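Seteck folding storage bag, the large one with the zip

I have been through a silly number of storage bags. We live in a flat with one proper cupboard, so anything seasonal (jumpers, spare bedding, the picnic things) has to live under the bed or on top of the wardrobe, and cheap bags never last. The handles go first, then the zip. I bought my first Seteck in July, and I've since gone back for two more, so you can guess which way this is going!

I ordered it through Skutgate, and it arrived on the Wednesday, folded flat and much heavier than I expected. The fabric is thick. It feels more like a tool bag than something for blankets, and it stands up by itself while you load it, a huge improvement on holding a floppy bag open with your chin.

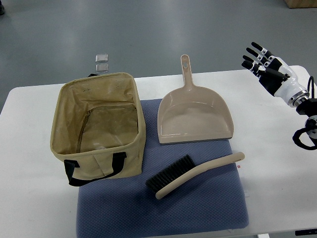

Mine has been used hard. It held the winter duvet and four pillows until the autumn, then I emptied it and took it to my sister's for a weekend stuffed with coats and wellies. I've carried it up three floors full more times than I'd like. The stitching where the handles join is still perfect, and I was looking for trouble.

The wipe-clean lining is my favourite part. I had a bottle of fabric softener leak in there (my fault, lid not done up) and it came out with a damp cloth and a bit of washing-up liquid. It does mark, mind you, and the creases from folding never quite drop out. Doesn't bother me.

Compared with the Drillora, which I had before: that one is lighter and comes in nicer colours, but it sagged in the middle within 8 weeks and the zip caught on its own lining every single time. The Tam bags are lovely but cost nearly double, and they're smaller.

Grumbles? A couple. The zip is stiff for the first few days, and I rubbed a candle along the teeth to help it. There's no label window either, so I've tied luggage tags on mine. And it smelt a bit rubbery out of the packet, though a night on the balcony sorted that.

Skutgate had over 300 reviews up when I bought it, and plenty of them moan about the size. Do measure under your bed first! Ours clears it by a whisker.

I'd buy it again tomorrow. Next on the list is the smaller one, for shoes.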